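How to Squeegee a Small Bathroom Without Making It Worse

Posted March 20, 2020 by Philomena Wumbei

I own one squeegee. It came from the hardware store in Trelgate, it replaced 13 half-used bottles of glass spray, and it has outlived two shower curtains. My sister in Flestow believes in paper towels, and her mirror has had fur on it for years.

What follows takes almost 26 minutes if you leave your phone in another room.

What you need

A squeegee with a rubber blade
A bowl of warm water with a drop of dish soap
One old cotton T-shirt, cut up
A towel you no longer respect

Step 1: Check the blade

Run a fingertip along the rubber. If you feel a nick, you will get a stripe on the glass in exactly that spot, every pass, forever. Some blades can be pulled out and flipped. Otherwise buy a new one and demote the old one to floor work.

Step 2: Do the mirror first

Dip a piece of T-shirt in the soapy water, wring it out well and wipe the glass. You want it damp. A mirror that is dripping will send water down behind the frame, where it will stay and think about your silvering.

Put your free hand flat on the side of the frame so the mirror doesn't shift on its hook while you push. Set the blade against one edge of the glass and pull across in one go, wiping the rubber on a rag before the next pass. Overlap each pass a little. Leave the light over the mirror on, however unkind it is to you personally, as streaks love the dark.

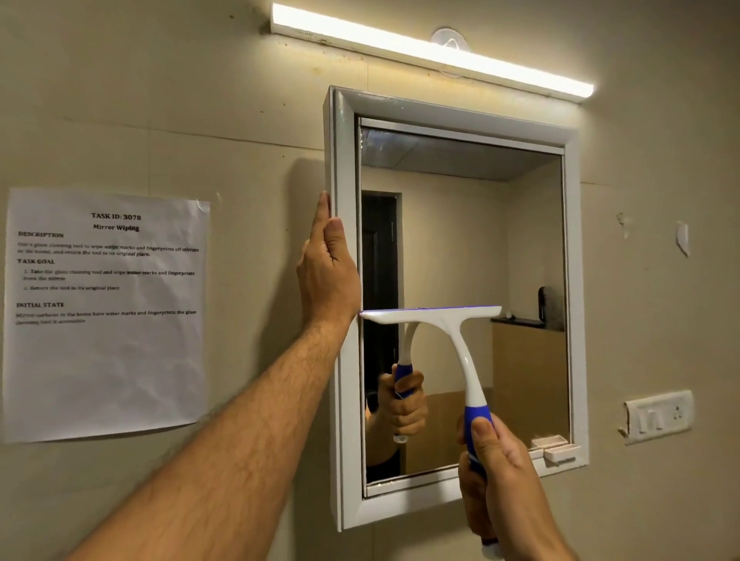
Step 3: Dry the edges

The blade never quite reaches the corners. Wrap a dry bit of T-shirt around one finger and go around the inside of the frame. Resist the urge to polish the middle. You will only put lint on it and have to go back to Step 2, and I have met people who never got out.

Step 4: Walls and taps

Tile is more forgiving. Work from the top down with the same soapy water, then squeegee straight toward the floor. Rub the taps dry with the cloth. Grout wants a brush and an afternoon of its own, and mine is booked for May.

Step 5: The bath mat

Most people skip this one. A mat with a raised weave collects hair and grit in all the little valleys, and a rubber blade is better at getting it out than a vacuum. Lay the mat on the floor, spread one hand on it to keep it from sliding, and start the blade at the far edge. Pull toward yourself in short strokes.

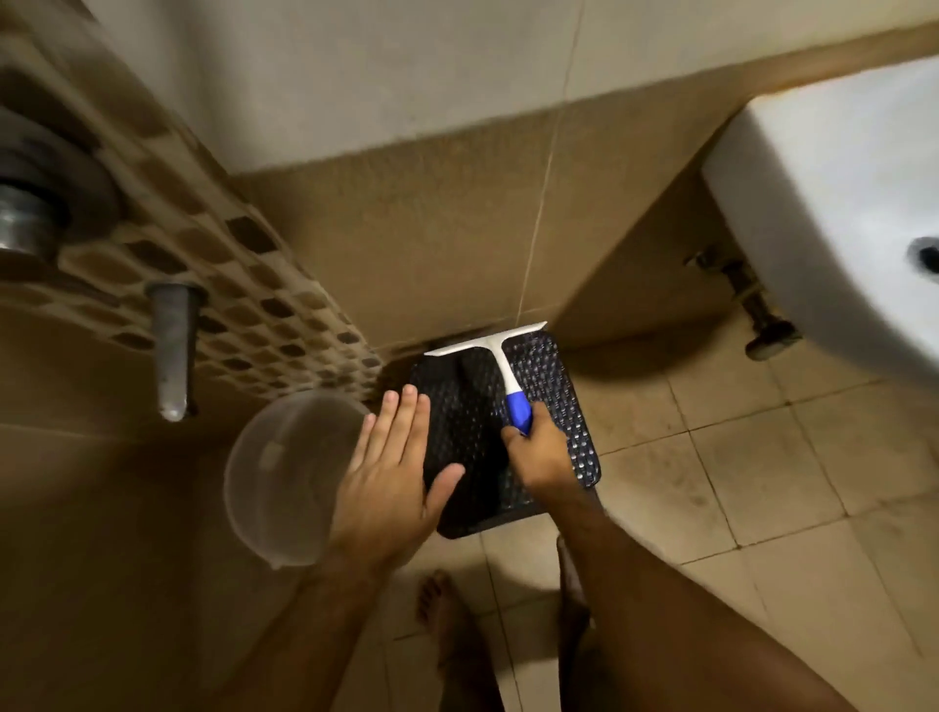 Go over it a second time in the other direction, then pick up whatever has gathered and put it in the trash. Down the drain is tempting. I did that once and the plumber's bill was $202, before he told me what he thought of me.

Rinse the blade, dry it and hang it up by the handle. A squeegee left standing on its rubber will take on a bend, and then you're back at Step 1.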